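Progress report on the equipment grant, second period
Prepared by Lovisa Hellström for the Rawat Fund
July

Dear all,

First of all, thank you for your patience with the timing of this report. I had hoped to send it before the summer, and then the quotes from Brundeck came in later than promised, and it seemed kinder to everyone to wait and give you real prices to look at instead of my guesses. I also know from our last call that several of you would like to hear more about the day-to-day work behind the purchases, so I have let myself go on a bit in places.

As you will remember, the grant was made so that Solleno could set up a proper kitchen bench for our household handling work, and then decide, on the strength of what we learned, what to buy for the second bench. The first bench is up and in regular use. We spent the early weeks on the dull but necessary things: getting the tables level, agreeing where the cables should run, and settling on a group of objects that everyone would stick to. That last point took longer than I would like to admit, as each person on the team had a favourite item they did not wish to see left out.

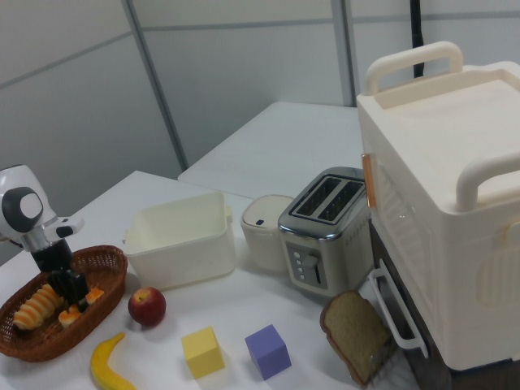 Objects were the smallest line in the budget and have turned out to be the one that people ask me about most, so let me explain how we have spent it. We decided early on to buy play food and toy appliances, and to keep real groceries for a later stage. A toy banana can be used day after day and looks the same each time, which matters a great deal when we are comparing one week's results with another's. The larger pieces, such as the silver toaster and the big cream oven, cost more than the rest put together, but they give the arm something bulky to work around, and a kitchen without clutter would not teach us much. The wicker basket was an inexpensive addition and I am very glad of it, for reaching down over a raised rim to get at a piece of play bread is a much fairer test of the gripper than picking the same thing off a bare tabletop. The two foam cubes are there as our plain shapes, and we would like to add a few more of those.

We have spent a little under the amount set aside for this line. With your agreement, I would like to keep the remainder for replacements. The soft items do wear, particularly at the corners where the fingers close, and it is a nuisance to find that a shop has stopped selling the very bun you have been using since the spring. My suggestion is that from now on we buy two of everything and put one away in the cupboard.

Now to the larger purchases. We asked both Brundeck and Clalent to quote for the second arm, with a gripper, a mounting plate and a service plan. Brundeck's price was lower at first sight, but it left out the mounting plate and charged separately for each service visit. Clalent's included both, along with 5 days of on-site training, and once we had put the two side by side on the same footing the gap had nearly closed. Our preference at present is for Clalent. Their delivery time is six weeks, against Brundeck's eleven, and our lease on the extra floor space has already begun, so every week of waiting is a week of rent on an idle corner.

I should mention gripper fingers separately, as we did not budget for them well. I had assumed a single set would see us through the year, and we are now on our second. Small, soft things ask a lot of the fingertips, and we have been through a good deal of trial and error with closing force. A sensible figure for the coming period would be four sets per arm. I have written that into the revised budget, and would rather ask you for it now than come back with my cap in hand in the winter.
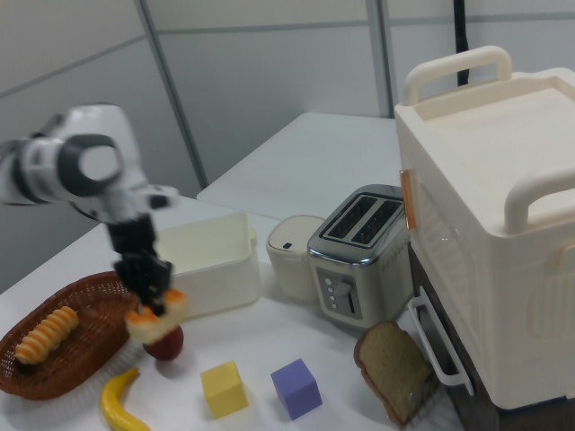
The first bench at work, with a piece of orange and cream play food held in the gripper.

On spending overall, we are within the grant. The only item over budget is electrical work, where the second bench needed its own supply and the fitter could only come on a Saturday. The extra came to 2000, and I have covered it from the contingency line, which still has a healthy amount left in it. We have kept all the invoices and will gladly send copies to anyone who would like them.

In the same period we logged 44 working sessions on the first bench. I had hoped for more, but we lost the best part of a fortnight to a faulty controller, which was replaced under warranty at no cost to the grant - though the waiting was a trial for all of us. The team used the time to tidy up the notes and to write a proper setting-out guide, so that whoever lays the table in the morning lays it the same way as the person before. It sounds a small thing, but it has saved many arguments.

What we need from you, if you are happy with the above, is approval for three things: the order with Clalent for the second arm, the increase in the gripper fingers line, and leave to carry the unspent objects money over into the next period. The Clalent quote holds for 6 weeks, so an answer within the month would be a great help to us.

You would be very welcome to come and see the bench for yourselves. Mornings are best, and if you let me know beforehand I can make sure that someone is free to show you round.

With warm thanks, as ever,

Lovisa Hellström
Solleno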